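Home | Notebook | Parts | Calibration | People | Search

Clodano notebook, garment set, August
Evening entry, V. Ocampo

Continuing from Celeste's page. Trouser fold, hand-held gripper demos, bed height. Goal for tonight was to get the two-grab fold clean enough that Ho-yin can retrain without throwing half of it out again. Last batch he kept less than half, mostly my fault, I was closing too early and dragging.

Started 7:40 pm. Calibration first. Fingers full open, full closed, full open, hold. Width reading came back 3 mm short on the closed end, same as at Grerkdale. Re-zeroed, did it again, fine. Write this down every time please, Maximiliano lost an afternoon to it.

Map pass before any folding: slow sweep over the whole bed, then door, then window, then back. The tracker wants texture and it does not like plain wall. If you start the sweep on the wall you get a map that slides.
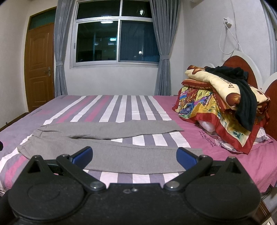
Approach angle is what I want to fix this week. Too steep and the pads land on top of the cloth and just press it into the mattress, too flat and the housings touch before the fingertips do. On the gray trousers I come in with the fingers wide open and the near leg running past both tips, so whichever way the cloth bunches there is something to close on. Then down, small push, close slow. Count of two before lifting. Aba says count of one is enough but her lifts look jerky in the replay so I am keeping two.

Order for the fold as we have it now:
- hem of the near leg, lift, carry over to the far leg, lay it down, open fully
- back off a hand's width BEFORE moving sideways (I keep forgeting this)
- both hems together, carry toward the waistband
- one flat press, out

Second grab is the bad one. Two layers, and the pads take the top layer and leave the bottom. Tried sliding the lower finger under from the side of the mattress, better. Tried pinching deeper, worse, pulls the crotch wrinkle along with it. Celeste thinks we should demo the recovery as well: take one layer, notice, put it down, regrab. I agree but as a separate label, otherwise the policy learns to do it wrong first. Need to ask Ho-yin what he wants it called.

Elastic waist is a pain. Gathers up and never lies the same twice, so the finish position is judged by eye. Proposed rule: hems land on the waistband or just short of it, not past. Past it = reject.

Note on speed. My replays run faster than the arm can follow on the carry. The Hisance arm clips the velocity and then arrives late and the open comes in mid-air. So slow carry, normal grab. Feels silly doing it by hand, do it anyway. Aba's carries are the best ones we have, watch hers before your next session.

Also the dark window. Reflections move when you move, and the tracker sometimes takes them for fixed points. Keep the gripper pointed down at the cloth and don't look up at the glass in the middle of a demo.
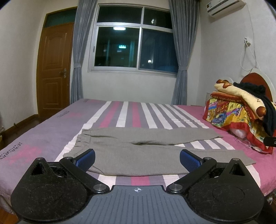 Why not just teleoperate the arm for this one?
Because the demos take too long that way and the operator can't feel the cloth. With the gripper in hand you feel the second layer slip before you see it. Teleop stays for the drawer and the jar, where force matters less and we need the arm's own reach limits in the data. Maximiliano disagrees on the jar, see his page.

Where we are: target is 500 kept demos for trousers, all layouts. Roughly a third in. Layouts so far have been too tidy, everyone lays them flat with the legs straight out. Next session start some twisted, some with one leg doubled under, and swap which end the waistband points to.

Toledo room still wants the same set for comparison. Not before the pads are changed, the old ones there are shiny and the grab is different.

To do
- check time sync on the width channel, felt late on replay, maybe one or two frames
- ask Aba for her carry clips
- new label for the regrab (Ho-yin)
- tighten left pivot, slight play, could be me
- spare battery!! ran to the red again
- somebody write the reject rules on one page, they are in three places now and they dont match

Stopped 9:15. Uploading overnight, will check the map drift in the morning before anybody trains on this.

Contact: Clodano bench notes, ask Celeste Insaurralde for access | © Clodano | Back to top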